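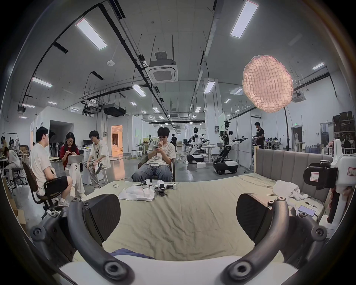

**Progress report 2, hand-held gripper project**
Yanling Pan, Nighat Memon
February 10, 2024

Writing this fast, the draft is due tonight and Nighat still has the plots on her laptop. Sorry for the bullets.

## Where we are

Goal hasn't changed since report 1: record people folding and putting away small cloth items with a hand-held gripper, train a policy on it, run it on a wheeled robot with the same fingers. Cloth first, hard objects later if there's time (there won't be).

Done since last report:

- new finger pads on both grippers, the old ones slipped on thin cotton
- trigger spring swapped, much less tiring
- 37 demos recorded, 16 usable after cleaning
- first training run finished, bad, see below

Not done:

- calibration script, still the old one with the hardcoded path
- anything with two hands at once

## Recording setup

Everything happens on the bed. We wanted a desk at first but the cloth slides right off a desk, and the sheet gives some friction. Downside is that the sheet wrinkles and the wrinkles move every time somebody leans on it. So now we pull it roughly flat before each demo and leave it, no ironing, no fussing. Yanling thinks the wrinkles will help the policy in the end. Nighat thinks they are half of our noise. Not settled.

Steps for one demo:

1. Drop the cloth from chest height, take whatever shape it lands in.
2. Gripper on, wait for the second beep. NOT the first.
3. Fold once, press, fold again.
4. Move it to the pillow end, let go, hold still for 3 seconds.
5. Stop recording, write the number down before doing anything else.

Step 5 is there because we lost most of an afternoon matching files to notes.
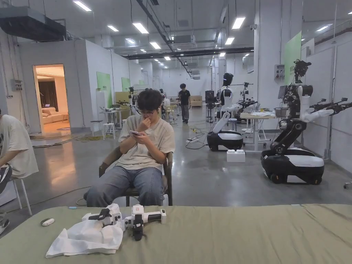 *Fig. 1. Both grippers down between takes, wheeled robots behind.*

The second gripper is a copy of the first but it doesn't feel the same in the hand. The trigger on it travels further before the fingers start to close. We logged finger width against trigger position for both and the curves don't line up near the closed end. Probably a printed part that came out a bit fat. Nakamura, the shop that did our prints, offered to redo it, we said yes, no date yet.

## What went wrong

**Dropped tracking.** 21 of the demos were thrown out and most of those are this. Fingers go deep into the cloth, cloth covers the view, position jumps. Worst when folding toward yourself. We tried going in from the side and it's better but looks unnatural, and one of us (Nighat) keeps forgetting.

**Clock drift.** The logger board from Trendus runs slightly slow against the laptop. Over a short demo you don't notice. If you leave it running between takes the finger data ends up behind the video. Fix for now is restart the logger every take. Annoying but works.

**First training run.** The policy reaches for the cloth fine. Then it closes too early, above the cloth, and carries on folding air. We replayed the demos and the grip timing in them is all over the place, Yanling closes early and drags, Nighat pushes down and then closes. So it learned something in between. We should of agreed on one style before recording anything.

**Cables.** Unplugged by foot, twice. Taped now.

## Open questions for our advisor

- Keep the 16 and add to them, or start over with one folding style? We lean toward starting over, it's only a couple days of recording.
- Is it OK to use Forkeck's finger model in the final report if we changed the pads? Their license page is vague and our email got no answer yet.
- Can we book a robot for a longer block? An hour goes mostly to setup and homing.

## Next two weeks

| Task | Who |
|---|---|
| Agree on one grip style, write it down | both |
| Calibration script rewrite | Nighat |
| Re-record folding set | both |
| Gripper 2 trigger part, chase the shop | Yanling |
| Retrain, same settings as run 1 | Yanling |
| Short demo for the Grundell open evening | both, if the retrain is any good |

Parts budget is fine, we've only bought pads, springs and tape. Reciepts are in the shared folder.

Plots go in the appendix once Nighat exports them, axis labels on the trigger one still need fixing (it says mm twice).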